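Setting up the wrist camera on the Furncombe cell

13 August 2023

I said in January that I would write up how we look after the small packing cell at Furncombe, and then I didn't. The cell has just had a new wrist camera and a full set-up from scratch, so I have fresh notes and no excuse.

For anyone who hasn't read the earlier posts, the cell is one arm on a steel pedestal with a two-fingered gripper. It reaches into open cartons and handles what is inside. Declan Donnelly built the pedestal and does the mechanical side. I do the cameras and the software. We run everything in simulation first, because a mistake there costs me a cup of tea and a mistake on the floor costs a gripper finger.

The camera

The old camera had a normal lens and sat on a bracket 46 mm behind the fingers. It saw the box well until the gripper went in, and then it saw mostly cardboard. The new one has a fisheye lens and sits closer. You lose a lot to distortion but you keep both sides of the gripper in view all the way down, which was the point of changing it.

The bracket is held by four screws. Do them up in a cross pattern and only finger tight at first. Plug the cable in before you do the final tightening, as the connector is on the side nearest the wrist and you will not get your hand in there afterwards. I have done this in the wrong order twice.

Matching the simulation to the cell

Tudor Avram at Kowalczyk sent me the lens model he uses, and I started from his numbers. They were close. I then took 61 stills of a calibration board, threw out the ones with glare on them, and fitted the rest. The fit was good in the middle and poor at the rim, so I took another 12 with the board held right out at the edges and ran it again. That cured most of it.

Once the lens was right I could render the wrist view and check it against what I wanted. I look at three places. The first is the gripper, which should come in from both sides at the bottom and leave the middle clear. The second is the straight edges of the carton, which ought to bow more the further out they are. The third is the shadows. Our first renders had a flat, even light and they were useless, as the real lamp is off to one side and throws hard shadows down into the box. I moved the light in the simulation until the shading on the panels was strong enough to be awkward.

The view I settled on has the orange panel up the middle, the blue one to the left of it, and the gripper parts across the lower half with the lighter surface showing below the panel. The labels are too blurred to read at this resolution. That doesn't matter for us, as nothing in this job depends on reading them. 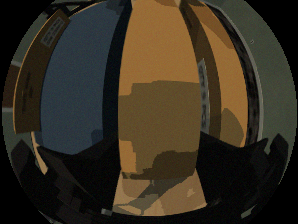

Masking the gripper

The gripper is black and takes up a good part of the view, and the software will try to treat it as something to pick up if you let it. So it needs a mask. I draw mine by hand over a render with the gripper fully open, then another with it fully closed, and the program fills in between. Leave a small margin. I use 6 pixels. With less than that the tips start to flicker in and out when the arm shakes, and with more you lose sight of anything thin beside the fingers.

If you change the fingers, draw the masks again. Declan swapped ours for a slightly longer pair in January and I spent an afternoon blaming the lens.

Routine checks

These are the ones pinned up by the cell:

Wipe the lens with a dry cloth at the start of each shift. Cardboard dust is the main trouble.

Check the four bracket screws by hand. If one moves, do all of them and recalibrate.

Look along the cable for rubbing where it passes the wrist joint.

Run the short test move and compare the still with the saved one. If the gripper has shifted in the view, stop and find out why before running anything.

Blow out the gripper slides. Do this away from the camera.

Still to do

The fit at the very edge of the lens could be better and I may borrow the larger board from the Alell workshop to have another go. Declan wants to turn the bracket round so the connector faces outwards, which would save some knuckles. I also need to redo the saved still for the test move, as the one on file was taken with the old camera.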